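Ticket 538: left arm freezes mid-reach on the sunglasses task
Station: Clurnero bench, two arms
Priority: normal (was urgent, then low, then normal again, depending on who had last tried to use it)
Status: resolved, watching

Original report

Left arm stops dead partway through the pick. No warning, no noise, no drama. The console says "joint 4 comm timeout" and both arms hold position, as they should. Clear the fault, re-home, and it runs perfectly well until it doesn't. Happened twice before lunch and again while I was typing this up, which I took personally.

The task is the glasses routine. Right arm stays out of the way, left arm goes down to the case, picks up the sunglasses, lifts, moves, puts them on a plate. The freeze comes on the approach, never on the way back. Joint 4 is the one that rolls the forearm.

Expected: arm finishes the reach.
Got: arm contemplates the reach.

Update 1

Standard advice from the Ellent support page is to power-cycle the controller and update the firmware. Did both. The firmware update took most of the afternoon and introduced a new startup chime. The fault is unchanged, but it now happens after a pleasant sound.

Log excerpt from the third freeze:

14:07:31 left traj start, segment 1 of 3
14:07:33 left j4 retry
14:07:33 left j4 retry
14:07:33 left j4 comm timeout, 140 ms
14:07:33 hold both
14:07:33 operator attention required

The operator's attention was already there, thank you.

Update 2

Swapped the controllers, left for right. If the fault had followed the controller I would have boxed it up and sent it back and we'd all be done. It stayed with the left arm. Swapped them back. While I was behind the bench I found the missing hex key from ticket 2-something, so the trip paid for itself.

Also tried:

- Slower speed. At half speed the arm freezes at the same spot, only later.
- No load. Ran the reach with the gripper closed on air. Still freezes, so the sunglasses are cleared of all suspicion.
- Different approach path, coming in from higher up. Ran 13 cycles without a fault. I got excited and told people. Cycle 14 froze.
- Blaming the network. The arm isn't on the network.

Update 3

Reply from Ellent support, in full: "Please confirm that the emergency stop is not engaged." Confirmed. If it were engaged, the arm would not be getting as far as it does.

Second reply, one day later, was much better. They asked for the joint 4 angle at the moment of each freeze. I had been looking at the time stamps and had not thought to look at the angle. Pulled it from the logs. Every single freeze is within a couple of degrees of the same forearm roll. The high approach gets there less often, which explains my brief career as a hero.

So it depends on position, and a fault that depends on position is nearly always a cable. I should have started there. The troubleshooting guide starts there. I wrote the troubleshooting guide.

Update 4

Arm powered down and locked out, then moved joint 4 by hand through its travel with a meter on the signal pair. Steady, steady, steady, then a flicker right at the bad angle. Pressing on the cable near the strain relief made the flicker come and go on command, like a very dull magic trick.

The loop on the upper joint had been tied too short. Each time the forearm rolled for the approach, the slack ran out and the last bit of pull landed on the connector. One wire in there had broken inside its jacket, with nothing to see from the outside. Who tied it? The tie is the same kind I use. Moving on.

Update 5

No spare cable in the drawer marked SPARE CABLES, which holds batteries. Ordered one from Görtz. It came on Saturday, to a locked building, and spent the rest of the weekend with the shop next door.

Fitted the new cable with a longer loop and moved the strain relief. Steps for the next person:

1. Power down, lock out, hang the tag. Hold mode is not off. The arm in hold looks exactly like an arm that is off, right up until it isn't.
2. Support the forearm before you undo anything.
3. Route the new cable, leave it untied.
4. Roll joint 4 by hand to both ends of its travel and look at the slack each time.
5. Tie it at the tightest point. If it looks a little sloppy at rest, good.
6. Power up, clear faults, re-home at low speed with a hand on the stop.

Update 6

Ran the glasses routine for almost two hours. No retries on joint 4, never mind timeouts. One failed pick, but that was the gripper closing a hair high and coming up with nothing, and it belongs in a different ticket. Please do not add it to this one.

Safety note, as asked on the review form: the hold worked every time. At no point did either arm move after a timeout. The one thing I'd change is the reset, which can be done from the console without looking at the bench. I've set it so a reset now asks you to confirm that hands are clear. It is annoying. Leave it on.

Update 7

Checked the right arm for the same problem. Its loop was tied with more slack and there's no flicker anywhere in the travel. Left it alone. Added "look at cable loops" to the September checks, above "dust".

Somebody asked whether we could move to the Asent cable covers, which come as a sleeve with the slack built in. Happy to try one on the next swap. Not opening up a working arm for it.

Resolution: broken conductor in left arm cable at joint 4, caused by a loop tied too short. Cable replaced, loop lengthened, reset confirmation added. Ticket stays open in "watching" until the end of the month, then closes itself unless somebody touches it. Don't touch it.

Related tickets

Left gripper closes high on thin objects
Startup chime cannot be turned off
Drawer labels, again
Clurnero bench: console clock drifts
Request: Asent cable sleeves, trial
Hex key missing (closed, found)

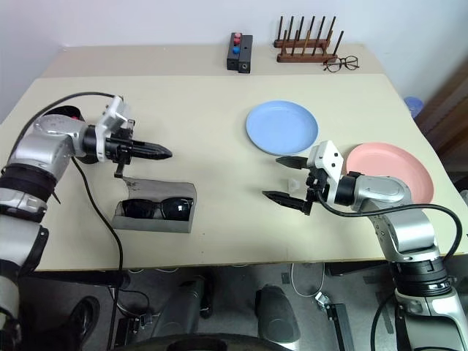
Clurnero bench, glasses routine: left gripper over the open case, right arm off to the side.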